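Domestic Order, handout 11
Trays and baskets

A tray is for things in transit. A basket is for things that have given up travelling. Most kitchen tables confuse the two by November.
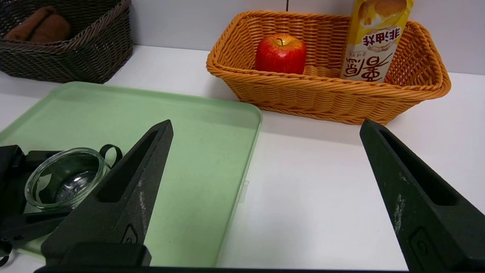 Fig. 1. Glass bowl on the tray, apple in the orange basket.

Exercise: sort your own table using two baskets and a tray. Tall boxes stand upright. Fruit gets no special treatment.

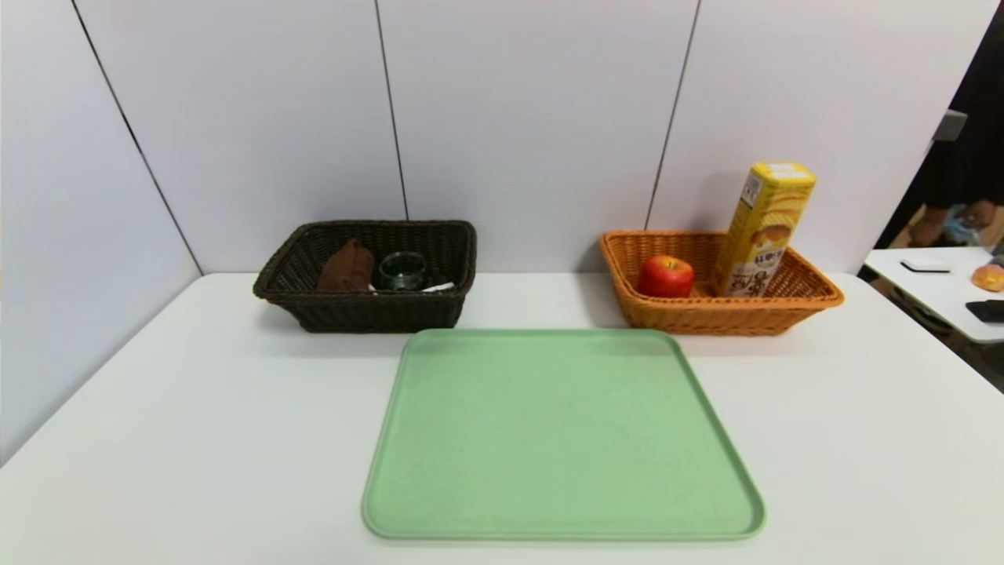

Santoso objected that a cleared tray is merely an invitation, and asked for a lid. Bring one next time.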